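From: Lamisi Osei
To: workshop list
Date: July 26, 2019
Subject: Re: Pale grey for the back wall and bench tops

Kwame asked:

> I have been through the paint left over from the front room and there is not enough to do the back wall as well. Before I order more, can someone tell me which grey we settled on? The tin label is under a drip and I can only read the first part of the name. I also need to know whether the bench tops are getting the same colour or staying as they are. Two people have told me two different things.
>
> I would like to get the order in this week if possible, as Serkidier only deliver out to us once a fortnight.
>
> Kwame Sulemana

Kwame, the colour is Were 192. The one next to it on the card is 190, and that is the one we tried first and didn't like. It looked fine on the card and went yellow under the strip lights. If the tin says 190, please don't use it on the wall. It can go on the inside of the cupboards.

The bench tops are getting the same colour. I know the notes from the last meeting say they would be left alone, but that was before we looked at how badly the old varnish had gone on the long bench. It needs sanding back anyway, so we may as well paint it while it is bare. Matt finish for the wall and matt for the tops. I did ask about eggshell for the tops, as it wipes down better, but with the window behind you it throws a shine and you can't see what you are working on. I would sooner wipe it twice.

The main thing I want from the grey is a plain surface behind whatever is in use. The old wall had shelf marks, pencil measurements and a good deal of brown tape on it, and a small dark part simply vanished against all that. A flat pale colour with nothing on it makes the outline of a thing easy to follow, curves included.
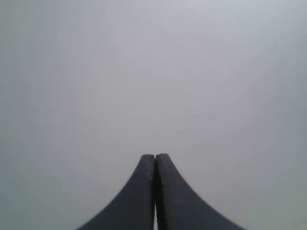 Gripper fingers closed, against plain pale grey.

The narrow gap between the two fingers is easy to pick out, and so are the small pale flecks near the tip of the left one. I couldn't say whether they are dust or wear. The same goes for anything dark and matt, such as the rubber feet and the black hinges, which are a nuisance to check against a patterned background.

On quantities, I measured the wall again and I think 3 tins will do it with two coats, including the bench tops. Inex do a primer that goes over old varnish but I haven't used it, so if anyone on the list has, please say how it held up. Otherwise I will get the ordinary Arkik one that we used on the door frames. It took longer to dry than it said on the tin, but it has not chipped.

A few other things while I am writing:

The sanding blocks are in the drawer under the sink. The 60 grit is for the long bench only. Please don't take it to the shelves, they are veneered and it will go straight through.

The hooks and the clock have to come off the back wall before it is painted. I have put a box for the screws on the window sill. The hooks are not going back up in the same place, so fill the holes when you take them down.

The dark blue curtain can stay where it is for now. I would like to replace it with something lighter but that can wait until September, when we will know what is left in the budget.

I also need the loan of a long roller pole. Ours has split at the join and the tape on it comes undone as soon as you put any weight behind it. If you have one, let me know off the list and I will come and fetch it.

Kwame, if you are happy with all that, go ahead and order the paint and leave the primer with me until I have heard back about the Inex. Please ask Serkidier to mix all the tins from one batch. We had two slightly different greys in the front room and you can see the join by the radiator.

Lamisi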